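Why I started to count second serves

2018-04-30

I play tennis in a small club in Doltton, and for three years my second serve was only a way to not lose the point immediately. I pushed the ball over the net and hoped. My coach, Snežana Kolev, watched me in one match in September and said only this: "You are afraid of your own serve."

I did not like to hear it, but she was right. So I began to write down every second serve in a notebook. In the first month I hit 230 of them in matches, and 56 were double faults. That is a terrible number for a person who pays for lessons.

Snežana asked me to change two things. First, I must swing faster on the second serve than I want to, with more spin, so the ball drops into the box by itself. Second, I must bounce the ball the same number of times before each serve. The second advice sounded silly to me, but it slowed my breathing and I stopped hurrying.

I also practiced alone with a basket of 30 balls, before work, when the courts at Kincaid Park are still free. By the end of winter I had hit more than 3,000 serves there. My shoulder complained for two weeks, so please do not copy this part of my plan.

Last weekend we played against the team from Trerkonel. I lost in the third set, but I made only four double faults, and two of my second serves were aces.

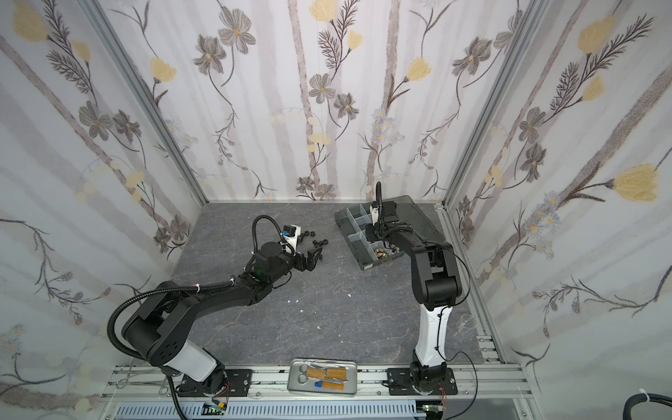
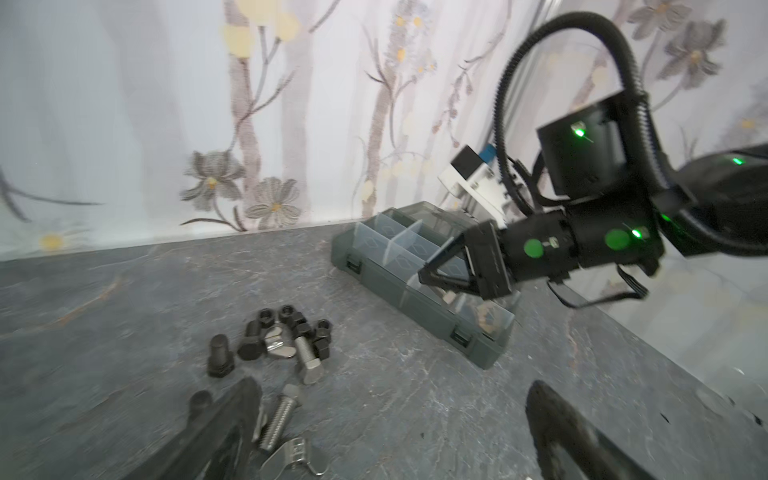
Some nuts and several bolts on the gray stone pattern.
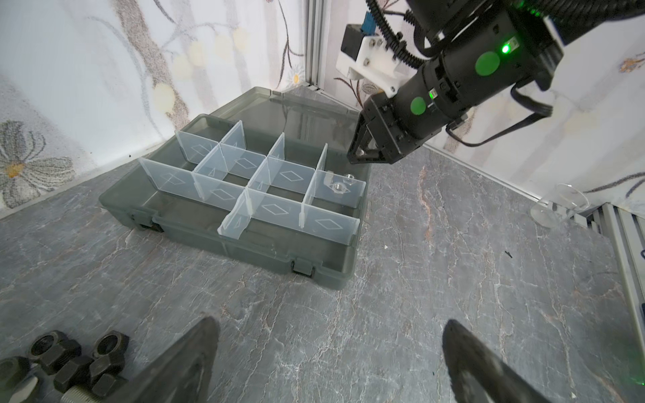
What I will work on next

The return of serve. I stand too close to the line and I meet the ball late. Snežana wants me two steps back, and I will try it in the doubles league first.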